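Run 902

So Gadar quit on me at bedtime, or my bedtime anyway. I was running it through the practice room – the simulated one, green wall, blue bin in the corner – and it simply stopped answering.

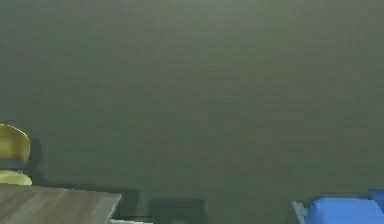 What Tuva said

"Did you hit stop?" she asked. I'd hit it seven times! The log said it was still moving, somewhere, at 30 percent. I pulled the plug and went looking for that silly plant.
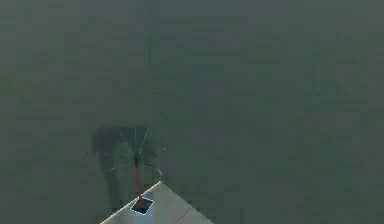
The plant, on its pale corner.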